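Sorting day, finally

Saturday, 5th September. Coffee, white table, the parts box I've been ignoring since last November. Yellow trays out, the steel one in the middle with a sheet of paper in it.

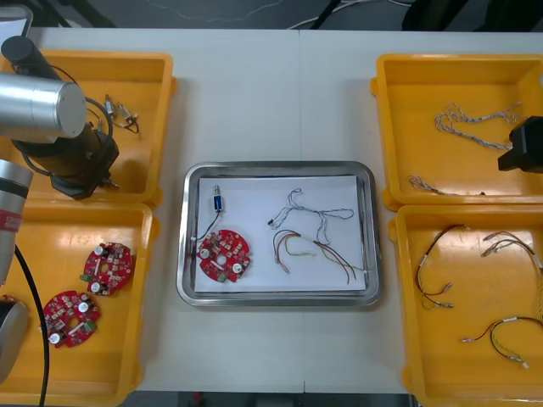

Dean Bickerstaff wrote under the last post that I should stop sorting by color and go by connector, you never go looking for "a red one". Fair. Tried it. Works better for the harnesses, hopeless for the little switches, they all have the same short leads and I end up squinting at every one.

So — new rule. Harnesses by connector. Boards on their own. Anything with a coil gets its own tray becuase the leads grab everything else.

The red round board goes in the keep pile. So does the blue coil thing, no idea what it came out of, maybe the old Clukska? Small wires I'm less sentimental about. If I can't name it in ten seconds it goes in the Cullon tub and I look again next year.

63 bits done before lunch, out of 300 or so I'd guess — ok no, 300, I wrote it on the lid. Slow going. Need more trays, and labels that acutally stick, the last ones curled up in a week.

More tomorrow if my back lets me.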